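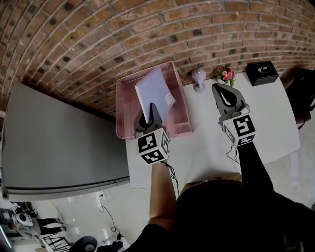 # Desk tidying proves slow work for machines at Lideo trial

13 May 2019

Putting a sheet of paper into a mesh desk tray takes most office workers a second or two. For the machines being tested by Lideo, it is still one of the harder jobs on the list.

The company published first results this week from a project called Guster, which looks at whether small chores in homes, offices and shops can be handed over to robots. The work is being done with Sturnen, a maker of storage furniture, and Peeters, a chain of stationery stores that wants to know if shelves and counters can be straightened after closing time.

People do the chores first, using handheld grippers in place of their fingers. Their movements are recorded and used to train a robot arm, which then tries the same chore alone. Lideo said it has collected 3,220 recordings so far, of which 1,000 involve paper, folders or envelopes.

Boxes and other stiff items gave the robot little trouble. Paper did. A loose sheet bends when it is pinched by the edge, catches on the side of a tray and slides back out if it is let go too early. In 275 solo attempts at filing a single sheet, the robot finished fewer than half without help.

"A person feels the paper start to slip and corrects without thinking about it," said Kristof Schouten, who leads the project. "Our arm finds out when the sheet is on the floor."

Schouten said the grippers slow people down too. Those doing the recordings needed several sessions before they could lift a sheet cleanly, and most ended up using one hand to steady the tray and the other to move the paper. The robot in the solo tests had only one arm. A version with 2 arms is being built and should be ready in June.

Peeters has not committed to buying anything. The chain said it would consider a store trial if the machine could put returned folders and notebooks back on a shelf overnight, with no staff present. Speed matters less to it than damage, as creased stock has to be marked down.

Sturnen is taking a different route and is looking at whether its trays could be changed to suit the machine, with wider openings and lower fronts. Test pieces are due at Lideo next month.

Home use is further off. Schouten would not give a date for it, and said that laundry and dishes are not part of the current project.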